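Last touched 9/5/21 by Amber Sowerby. If you are reading this much later, assume the aftercare fields are out of date.

# Heywood flash sheet records

A table of 668 tattoo flash designs, copied from the paper binders at two studios, Callura and Inodton. Each row is one design: title, artist, style, suggested placement, number of colors, and a healing note if the artist left one.

I typed most of it. Thirumalai Gowda did the Inodton binders and used his own style labels, so "old school" and "traditional" both appear. I doubt they mean different things, but I left them alone.

## What I would not trust

- **Session length.** Artists guess low. Bradley Horrocks wrote "2 hours" on a full back piece.
- **Healing notes.** These are one person's opinion, written on the back of a drawing. Don't use them as medical advice.
- **"Original design."** Claimed for nearly every sheet. Pauline Lambert spotted 3 that match prints sold at the Prirnville convention in February, and she wasn't looking very hard.
- **Color count.** Some artists count black and some don't. Plastic blocks on a maple board:

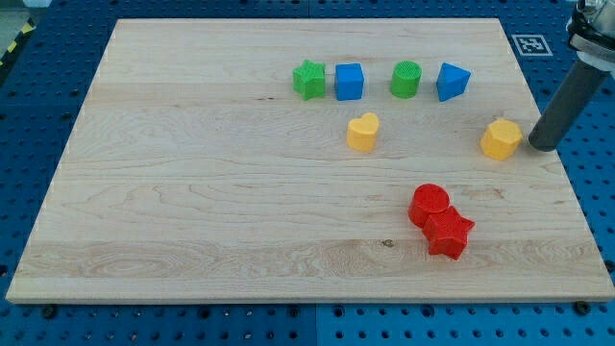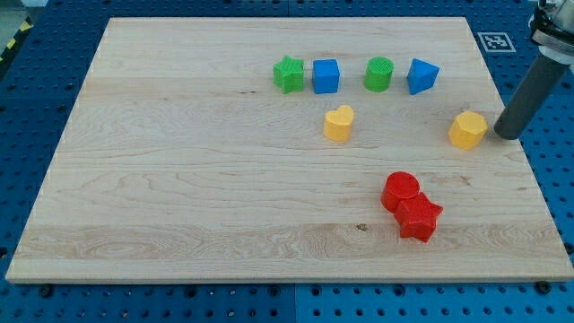
## Columns

| Column | Type | Notes |
|---|---|---|
| `title` | text | often blank |
| `artist` | text | initials only for guest artists |
| `style` | text | see the labels problem |
| `placement` | text | "anywhere" is a common and useless value |
| `colors` | integer | 8 means "8 or more" |
| `heal_note` | text | spelling left as written |

There is no price column. Sandra Dawber keeps asking for one. The prices in the binders were crossed out and rewritten so many times that I don't believe any of them.

## Use

Fine for searching the binders without pulling them off the shelf. I would not train a style classifier on it, and I'd be wary of anyone who says they got good results doing that. The drawings are not included, and the artists have not agreed to share them.

## Fixes

Send the row number and the old and new values. "Looks wrong" is not a fix.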